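December 24, 2018

Up before six and the kitchen was already too warm, so I did the fruit first and left the back door open. We're having lunch at ours tomorrow for the first time since we moved to Larkach, and I've been putting off the table until the last possible day. The food I can manage. It's the table I never know what to do with.

Mum always had a bowl of something in the middle. Walnuts one year, then those foil chocolates, then a china lamb that got its ear glued back on every Boxing Day. I haven't got the lamb (my sister has it in Stotolden and won't be posting it) but I do have the white rabbit, and the plan is to sit it in the green dish with some gum leaves tucked around the rim. The white top is plain enough that a bit of green ought to look good on it.
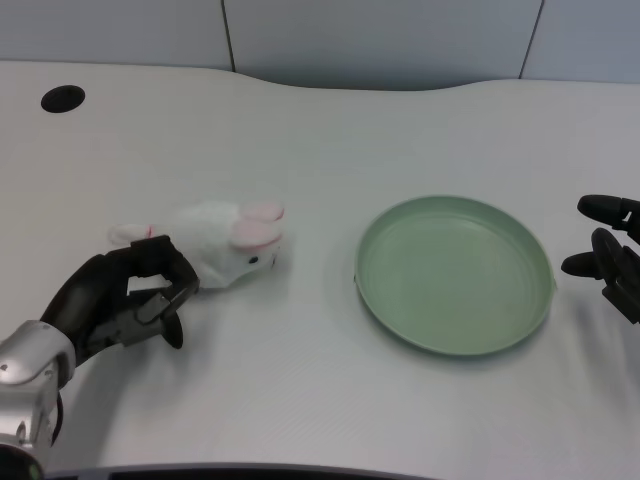
I went back and forth on whether a rabbit is a Christmas thing. Ramil Quiambao rang at morning tea about the chairs and I asked him. He said his kids would want to take it home, so I should either hide it or be ready to lose it. He's bringing five folding chairs, and with ours that should be enough if the little ones go on the bench. He also offered a second ham. I said no to the ham and then regretted it, then rang back and got his voicemail. So there may or may not be a second ham.

The dish is one of the shallow ones. I'd half thought of using it for the shortbread, but shortbread slides about on anything flat and I've got the tins for that. The pink in the ears and feet is the only colour on the rabbit, so I'm leaving the red ribbon off. I had it cut and everything. It can go on the present for next door.

Walked down to Umali for bread rolls and cream. Queue out to the footpath. They'd run out of the seeded ones so I took plain. A woman ahead of me was buying seven pavlova bases and had to make two trips to her car, and I ended up holding the door for her and losing my place, though the man behind let me back in. Forgot the paper napkins. Had to go round again to the chemist, of all places, and the ones they had are silver with stars. They'll do.

Back home I did the potatoes and put them in water, then made the mustard. Tried the new Virirell mixer on the brandy butter and it threw icing sugar all over the bench and the front of my shirt. The instructions say to start slow. I did start slow. It has a slow that is faster than my old one's fast.
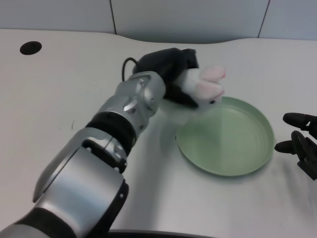
If it sits up straight I'll be happy, but it's a soft little thing and I expect it to flop. Lying down with the ears out to one side might suit it better anyway, like it's having a nap after lunch. The leaves can prop it a bit. I'll cut them tonight when it's cooler so they don't droop, and stand them in the laundry sink until morning.

The place cards I've decided against. We all know each other and they only end up in the gravy.

Rang Mum after tea. She wanted to know what time, whether there was parking, and if I was doing the peas with mint. Yes to the mint. She'll bring her own cushion. I told her about the centrepiece and there was a pause, and she said, "Well, it's your table," and then that she was sure it would be very nice. She asked after the lamb too. I said it was fine, as far as I knew.

Still to do: leaves, wrap the thing for next door, find the big serving spoon, set the alarm for 5. Turkey out of the fridge as soon as I'm up. It's almost ten now and still warm, and there's a possum or something going along the fence.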